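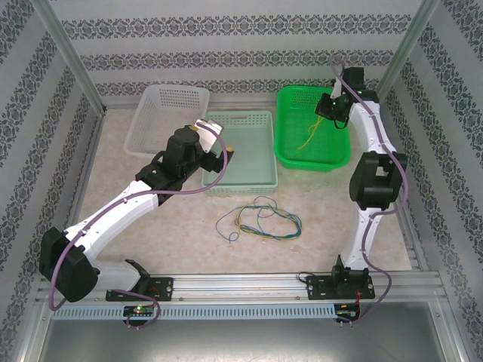 Green basket at the back with a few yellow-green strands in it, mint tray still empty.

Wire sorting, the gallery page. Finally. Sorry it's taken me until November, the text was meant to go up with the baskets post and then everything got busy.

For anyone landing here first - this is the odds and ends wire from the Gruscombe craft room. Short lengths, offcuts, ends of reels, stuff that came off other stuff. Used to live in one carrier bag. You put your hand in for a bit of blue and came out with the whole lot attached. Now it goes in baskets, by colour, more or less.

Only 2 pictures this time. I had more but they were all much the same and the page was loading like treacle.

Baskets first as people always ask. Plastic, cheap, holes in the sides so you can see what's in without tipping it out. White one for the darks. Bright green one is for yellows and anything that clashes with everything else. The paler one in the middle is meant for blues. Fouzia wanted labels, I said see how we go without, we are still seeing how we go.

Rules such as they are:

Loop it before you drop it in. Loose loop is fine, nobody wants a perfect coil. Wound too tight it springs open and grabs its neighbours.

Long bits on their own, short bits together.

Anything with a sharp cut end gets the end bent over. Elvia has the plaster to prove it.

If you can't decide on a colour, it's a yellow. Yes even orange. Argue with Kathleen, I've given up.

The pale marbly surface is a joy by the way. Thin wire shows up on it straight away, whatever colour. We used to sort on a brown cloth and lost half of it. Wipes down in seconds too. Walls behind are the damask paper that Rigoberto hung, grey pattern in bands. He'd like it known that he matched the rows himself. Some people think it's a bit grand for a wire corner. I like it, makes me feel I'm sorting wire in a hotel.

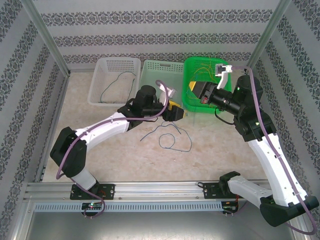
Dark green in the white basket, a right old mix in the bright green one, blue still out on the surface.

You'll notice the blue is all squiggles. Thin wire does that, it remembers every bend it ever had. Best thing I've found is to run it gently between finger and thumb a couple of times then loop it round your hand. Don't pull hard, it kinks and then it's only good for twisting round plant labels.

The tangle of yellow, green and orange is a job in itself. My way in is to find one end, any end, and follow that and only that. Put the rest down. Crescencio shakes his and swears by it, I think he makes more knots than he started with but his jewellery is lovley so what do I know.

Still want a home for the reds. And somthing with a lid for the really tiny bits, Cuevas had some nice boxes but they'd sold out when I went in.

If you've got wire you don't want, bring it along, any length over a hand's width. Please take the plugs off first. Door's open from 2 in the afternoon, kettle on shortly after.

More pictures when the reds are done.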